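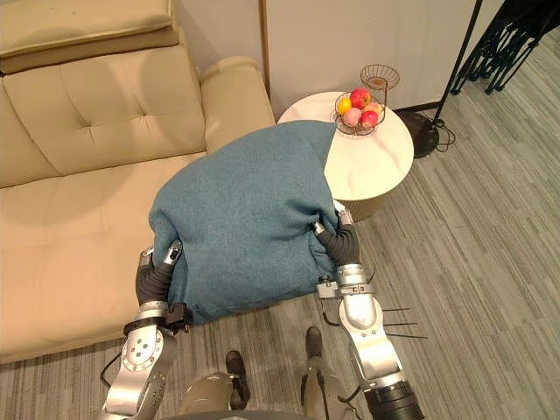 Drollero: two-arm handling of household textiles

Data card and README, version 2
Released 22/10/2026
Maintained by the Ruvis manipulation group

Summary

Drollero is a set of 800 teleoperated episodes in which a legged robot with two arms picks up, moves, spreads or holds soft household items on and next to furniture. Blankets and pillows make up most of the set. It was collected to study one question: whether a policy can choose a second grasp point on cloth after the first grasp has already changed the shape of the item. The repository holds the episodes, the training code for the Fudura grasp head, and the evaluation scripts.

Contents

episodes/ - one folder per episode, with video, joint states and gripper commands
labels/ - grasp events and outcome codes
splits/ - train, validation and test lists
fudura/ - model code and configs
eval/ - scoring scripts and trial logs

Camera views

Each episode has a head view and a view from each wrist. The head view shows the item, both grippers for most of the motion, and whatever furniture is in reach. The wrist views are close and often out of focus on the gripper itself. They are still the better source for the last part of an approach, when a fold is small and the head view can't separate the top layer from the one under it.

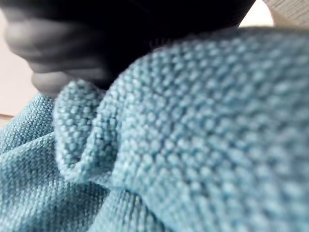
Layer errors are the most common labeled failure. The fingers close on two layers when the task needs one, or close above the fold and come away with nothing. Both are coded in labels/ under "layer", with a sub-code for which one occurred. Annotators used the wrist video for this call and were told to leave the sub-code blank when the contact was hidden. Blank sub-codes should be dropped from training, and the default loader does this.

Method

Fudura is a small prediction head on top of a frozen image encoder. It takes the current head and wrist images plus the state of both grippers, and outputs a ranked list of grasp points for whichever gripper is free. The list is recomputed after every grasp event. The baseline uses the same encoder and the same controller but picks both points at the start and keeps them.

Motion between grasp points is handled by a fixed controller in both cases. Leg motion is not learned. The operator sets the stance before the episode starts and the feet stay where they are until it ends.

Results

On held-out blanket tasks, Fudura completed 63 percent of trials. The baseline completed 35 percent. A trial counts as complete when the item is in the target region and both grippers have released it. Dropped items count as failures even if they land in the target.

Pillows show a much smaller gap. A pillow keeps most of its shape after the first grasp, so a point picked at the start is usually still good. We report the two item types separately and ask that others do the same - a pooled score mostly reflects the mix of items in the test list.
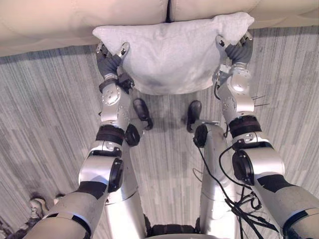 Solveig Moen
Data lead, Ruvis

Known problems

Gripper force is commanded, never measured. The force column in the episode files is the setpoint, and it should not be used as a contact signal.

Wrist and head streams drift apart in some long episodes. Run eval/check_sync.py before using frame pairs. Episodes that fail the check are listed in splits/exclude.txt and were left out of the results.

All collection took place in furnished rooms with the lights on. There are no episodes in low light and none with people or pets near the item. Textured cloth is better represented than smooth cloth. A model trained on this set alone did poorly on thin sheets in our own tests, and those tests are too few to report as a score.

Changes from the first version

Grasp events were relabeled by Lertchai Wiriya and Vichien Srisuk. The old files marked the start of finger motion; the new ones mark first visible contact. Scores from the two versions can't be compared. The test list is now split by item, so no blanket or pillow in the test set appears in training.

Planned

A November update will add towels and the raw operator commands. File names will stay the same.

Contact

Open an issue in the repository for label errors and give the episode number. Questions on the Fudura code go to Wiroj Srithong.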